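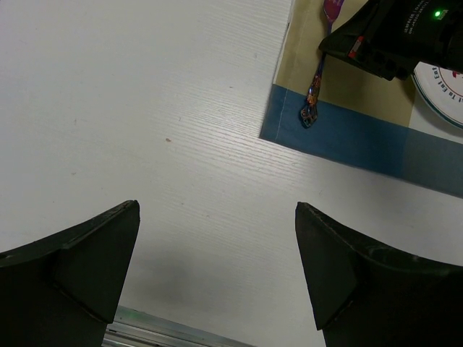 Page 2

Our Company > About Us > Table Settings

About Birnunside

Birnunside supplies table linens, plates and flatware to small restaurants, guest houses and people setting a table at home. The business was started by Cecilia Mahama, who had managed the dining room of a guest house called Te Moana and could not find placemats that lasted a full season. She had a batch sewn to her own measurements and sold what she did not need. The second batch sold before it was finished.

Zuweira Antwi joined two years later to run purchasing. She and Cecilia still choose every item in the catalog.

What we sell

Placemats are still the largest part of the business. Most are two-color, and beige with a blue band has been in the range from the beginning. The band is wide enough to show once a plate is down. We also sell the same mats in plain beige for customers who already have patterned plates.

Spoons come in plain and decorated styles. The decorated ones have patterned handles and a flower-shaped tip, and are meant for dessert, sugar or serving. They are sold singly. Customers often mix the colors, so we do not box them in matched sets.

Our plates are round and white, either plain or with a colored rim. Dark green is the rim color reordered most by restaurants. Replacements can be ordered one at a time for as long as a pattern is in the catalog, and we give notice before one is dropped.

The current catalog lists 504 items. About 225 of them are kept in stock year-round and the rest are ordered in as needed.

How we choose

New items are laid out together on a plain white table before they are added. A mat that looks good alone may not work with a rimmed plate, and a spoon with a busy handle needs a quiet cloth under it. Samples then go into daily use in our own lunchroom. Mats are washed with the kitchen towels and ironed only if they need it.

Our ranges

Voteo is the everyday range and is priced for restaurants. Proltar is the heavier range and includes serving pieces. Items from both can go in the same order.

Visiting and ordering

The showroom is open mornings and closes at 1 p.m. It is closed for stocktaking in December. Trade customers can borrow up to 4 place settings to try on their own tables. Ask at the front desk for a loan form.

3 shares | 0 comments

Contact us | © Birnunside Table Settings | Back to top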